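Does the Drunulton Quiet Floor Rating Mean Anything?
Term project report, October 3, 2018

Background
Drunulton sells floor coverings with a "quiet rating" from one to 10. The Griltis housing office used that rating to choose new flooring for 618 rooms. Our group wanted to know if students in those rooms sleep any better.

What we did
We sent a survey to 2,000 students and got 300 answers back. That is a weak return, and people who are annoyed by noise are more likely to fill in a noise survey. We asked about footsteps, dragged chairs and doors.

What we found
Students on the new floors complained less about footsteps. They complained just as much about doors. The brochure never says how the rating was measured, and our letter to the company got us a second copy of the brochure.
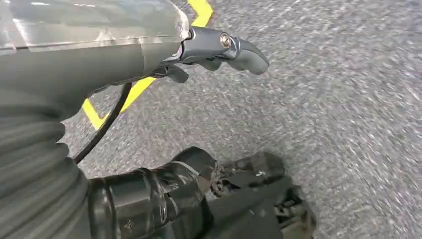

Figure 1. Gray gripper with two fingers, over the floor.

Limits
We had no readings from before the change, so we can't say the flooring caused anything. The new rooms are also farther from the stairs. We plan to repeat the survey in December with a sound meter.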